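About Nurkilness Print & Post 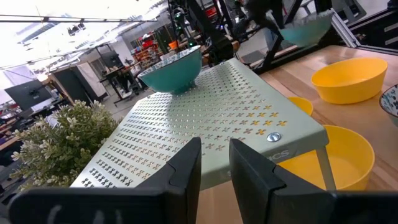 A mint-green perforated metal rack.

We print and deliver flyers, yard signs and direct mail for people running in local elections. You've probably read that a postcard wins votes. We have our doubts, and we've been printing them for 12 years.

Most campaign mail goes from the mailbox to the recycling. Some of it gets read on the way. Our job is to make sure yours arrives before the advance polls, with the candidate's name spelled properly and the right ward on the back. Anyone promising you a percentage lift at the ballot box should be asked where the number came from. We have asked. The answers were vague.

Nurkilness started in Irkholm with one press and a used folder. We bought the Koller bindery later and kept its cutter, which is older than the rest of the shop and more reliable. Our second location, in Brandau, handles signs.

Last cycle we took on 231 jobs for council, school board and mayoral races. We work for all stripes and don't endorse anyone. We do not sell voter lists, write slogans or run polls, and we'd be wary of a printer who does all 3.

Minimum order is 170 pieces. If you want a glossy eight-page brochure for a village council seat, we'll quote it, and we'll also tell you what a plain card costs.

Orders for October elections close early and the colour presses fill up first. Proofs are sent by email and nothing is printed until you sign off in writing.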